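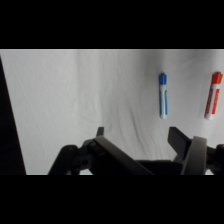 여러분, 오늘은 제가 제일 좋아하는 주제, 산그림자 이야기로 시작할게요! 겨울 아침에 능선을 보고 있으면 같은 눈밭인데도 어디는 환하고 어디는 푸르스름하잖아요. 지형도의 음영기복은 바로 그 느낌을 종이에 옮기는 기술입니다. 화면의 흰 천을 잠깐 봐 주세요. 비스듬히 잡힌 주름을 따라 골마다 옅은 회색이 깔려 있죠? 선 하나 긋지 않았는데 우리 눈은 벌써 높낮이를 읽습니다. (여기서 잠깐 쉬고, 앞줄에 어디가 골짜기 같은지 물어보기)

빛의 방향. 지도에서는 관습적으로 왼쪽 위, 그러니까 북서쪽에서 빛을 비춥니다. 북반구에서 해가 북서쪽에 높이 뜰 일은 없는데도요! 그런데 지도를 거꾸로 돌리면 많은 사람 눈에 산이 골짜기로, 골짜기가 산으로 뒤집혀 보여요. 나눠 드린 암함(Amham) 지역 지도를 직접 돌려 보게 할 것. 이 순간 객석 반응이 정말 좋으니 서두르지 말기.

다음은 등고선과의 관계. 암함에서 제일 높은 봉우리가 1,608미터인데, 등고선만 그린 판에서는 찾는 데 한참 걸립니다. 음영을 얹으면 금방 눈에 들어와요. 대신 숫자는 등고선이 맡습니다. 둘을 겹칠 때 음영이 너무 진하면 글자가 죽으니까 저는 늘 생각보다 한 단계 연하게 갑니다.

손으로 그리는 법 (연필 세 자루 들어 보이기). 조이 마브로마티스 선생님께 배운 순서 그대로예요. 큰 산줄기부터 연하게 깔고, 그늘진 사면을 한 번 더 덮고, 마지막에 능선 가까운 쪽만 날카롭게 세웁니다. 작은 골짜기부터 시작하면 지도가 자글자글해져요. 제가 첫 장을 그렇게 망쳤고, 그 한 장에 200시간 넘게 들였습니다. 웃으셔도 돼요!

디지털 이야기는 짧게. 고도 자료만 있으면 컴퓨터가 몇 초 만에 음영을 만들어 줍니다. 저도 초안은 그렇게 뽑아요. 다만 빛과 나란히 달리는 능선은 양쪽 사면이 비슷한 밝기가 되어 흐릿해지기 쉽습니다. 손으로 그리던 분들은 그런 데서 빛을 살짝 틀었거든요. 그 부분을 확대한 암함 동쪽 능선 비교를 보여 주고, 달리아 엘 카티브 님 질문이 나오면 여기서 받기.

실습 안내: 10월 모임에 4B 연필과 찰필, 지우개를 가져오세요. 밑그림은 제가 나눠 드립니다. 남쪽 계곡 도엽이 처음 하기에 좋아요.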